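About Stoncombe Shared Workshop

Print this page | E-mail this page

Stoncombe is a members' workshop in a former feed store. Sidra Sial and Leonardo Bortolotti signed the lease in May 2016 to get their tools out of two garages. We now have 68 members and 900 square feet of bench space, plus a small yard at the back.

Most of the woodworking happens in the front room. The back room belongs to the automation group, which meets in the evenings and is open to any member who has done the power tool safety session.

The group's main build is an arm called Trandlow. It started as a kit frame that Siamak Bagheri bought secondhand, and very little of the kit is left. The wrist has been rebuilt twice. The gripper has two black fingers that open wide, with a small camera set behind them so the software can find a part before the arm moves in. Tiziana Bianchini writes most of the code, and all of it is kept on the workshop server for members to copy.

Trandlow's job is sorting garden stakes. Carmela Gentile runs the community plots next door and gets boxes of used ones every fall – green, bamboo-style, in every state of wear. We want the arm to pick them up one at a time and set aside the ones with damaged coating. Stakes are harder than blocks. They are long and thin, and the joints change the width from one spot to the next, so the grip point matters. 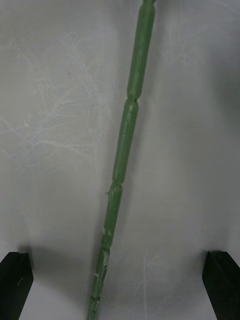 Joining the workshop

Membership is $54 a month and includes a shelf, use of both rooms and the shared hand tools. Lumber, filament and electronics are charged at cost. New members get a tour and a safety session before they receive a door code.

You do not need any robotics experience to join the back room group. People who can solder, file a bracket or label pictures are all useful. At the moment we are short of people who know motor drivers.

Visitors are welcome during open hours. Ring the bell at 121 Ammann Street – the side door, not the loading door.

Page last updated July 11, 2021

Print this page | E-mail this page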